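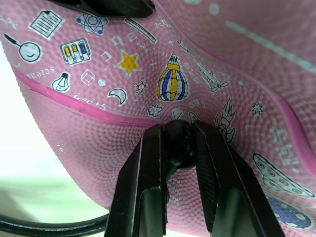 The pink science ball, balloon and test tubes showing

Mirley Toy and Science Lending Shelf
Progress report to the Brerel Fund
Saturday, June 17, 2023

Dear Yeshi,

Thank you for your patience with this one, and for the kind note you sent along with the second payment. I know the form asks for a page, and I have never yet managed a page, so I hope you have a cup of something next to you.

You asked at our spring call how the sorting was coming along, and whether the move from the old church hall had set us back. It did, a bit. We lost most of three weeks to shelving that arrived in the wrong depth, and then the second delivery had the right shelves and the wrong brackets. We are properly settled on Abdella Street now. The long tables are up, the door code works for everyone who needs it, and families have been coming in to borrow since the middle of last month.

Where the collection stands

We have 218 items cataloged and ready to lend. That covers balls, puzzles, building sets, magnet boards, simple instruments and the odds and ends that Feven files under "curious things" (she did ask me to find a better name for that shelf, and I did try). Everything on the list has been wiped down, checked for cracks and loose bits, and given a number. The numbers are written on the bag or the box and never on the toy itself, which we learned after a very nice set of wooden animals came back with half the ink on somebody's sofa.

The science-themed things have been by far the most wanted. The pink ball with the doodles is the one children ask for by name, although the name changes. To some of them it is the rocket ball and to others the space ball, and one little boy will only call it the school one, I suppose for the ruler and the a b c. Parents like it too – there is a lot to talk about on it, with the atom and the magnifying glass with a face, and you can hand it to a four-year-old and a nine-year-old and they will each find something. Nghĩa has written a card to go out with it, a little hunt where you look for the telescope, then the moon, then the light bulb, and tell a grown-up what each one is for. We would like to do a card like that for every item with pictures on it, in English, Amharic and Vietnamese. He has eight finished so far.

I should also report on the balls in general, as they were a line of their own in the budget. The smaller ones do well. The large ones are hard to store and harder to carry home on the bus, and I would not buy more of those. If you are agreeable, I would like to move what is left in that line over to bags and labels, where we are running short.

Bags and small parts 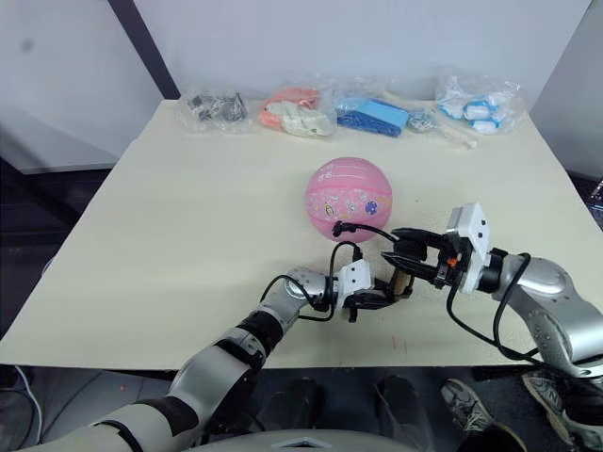
The clear bags have made more difference than anything else we bought this year, and they were nearly the cheapest thing on the list. Before, the small parts lived in lidded tubs, and a family would borrow a tub and find out at home that it had two left wheels and no axle. With a clear bag you can see what you are getting. You can also see what has come back. Hiwot does the returns on Tuesday evenings and she tells me it takes her half the time it used to, which leaves her free to sit with the children who want to stay and play.

We settled on one rule, after a good deal of discussion, and the rule is one set to a bag, even when the set is tiny. It uses more bags. It also means that a missing piece belongs to one set and doesn't hold up three others. Each bag gets a plain white label with the number, the name and how many pieces should be inside. I had hoped to put little drawings on the labels as well, but the printer at Abdella Street does what it likes with drawings, and I have put that off to September.

The backlog is the part I am least proud of. We still have more than 400 loose pieces that came in with donated sets and have not been matched to anything. Feven goes through a tray whenever she has an hour. She found the missing gear for the Zududberg marble run that way, after it had been sitting in with the play food since the winter, and she rang me at home to tell me. 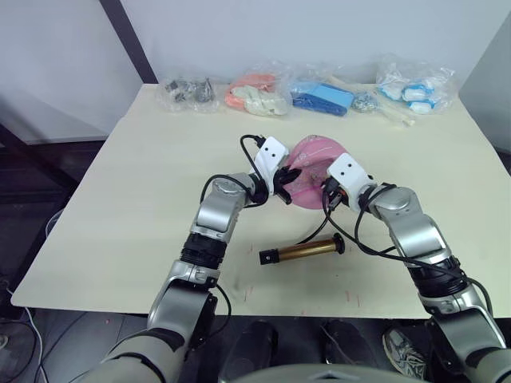 Some of what turns up in the trays is not a toy at all. We get pieces of hardware, caps, tubes, fittings, the sort of thing that falls into a toy box at home and stays there for years. We used to throw these out. Now anything sturdy and smooth goes into a separate box, and if it passes the same safety check as everything else, it can be used at the table for weighing, rolling and comparing. Children love a heavy thing next to a light thing. Those pieces stay in the room and are not lent out.

Money

Of the $3000 you granted for this period, the shelving took the largest share, and more than I had planned, on account of the second delivery. Bags, labels and cleaning supplies came in under. The full figures are in the spreadsheet Nghĩa sent to your office, and the receipts are scanned in the same folder. The shelving firm has promised a partial refund on the wrong brackets. I have not included it because I have not seen it yet.

What comes next

Over the summer we mean to finish the loose pieces, or at least get to the bottom of the trays, and then decide what to do with whatever cannot be matched. Hiwot would like to use the leftovers for a making table, and I am inclined to let her. We also want to open one Saturday morning a month for families who can't come on weekdays. The room is free then, but we would need somebody paid for the extra hours, and I will write to you separately about that.

Please do come and visit if you are ever passing. Evenings are best, and parking is easier on the side street behind the bakery.

With warm thanks from all of us,

Hye-jin Sun
Mirley Toy and Science Lending Shelf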